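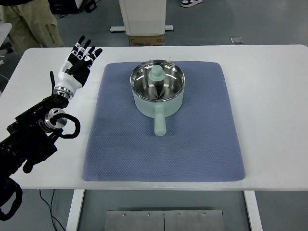
Search this site Search
Home | News | Residents | Contact

Billora Housing Association @billora
Thursday, June 22, 2023

The Association has published its revised arrangements for the collection of garden and food waste. They apply to all homes on the Sindier and Vastirus estates. Posts follow.

Brown bins will be emptied every 2 weeks, on the same day as paper and card. Food caddies will continue to be emptied weekly.

Bins should be at the kerb by 7 am with the handle facing the road. Crews are unable to return for bins put out late.

Soil, turf and rubble are not accepted. Households with larger amounts may book a separate collection, limited to 4 bags per visit. 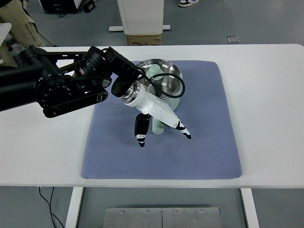 Plastic liners, including those marked as compostable, must not be used in food caddies. Newspaper is suitable – as are the paper liners available from the estate office.

The contractor, Tokgöz, has served both estates since April. Missed collections should be reported to the Association and not to the crew.

We received 29 written replies to the consultation and thank all who took part. Most concerned the shared bin store at Vastirus, where a second gate will now be fitted.

Residents who need help moving a bin may ask for an assisted collection. Sofia Valente at the estate office handles these requests.

Questions on charges should be addressed to Oluf Eskildsen, Head of Estate Services. No charge will be made for a first brown bin.

Print this page | E-mail this page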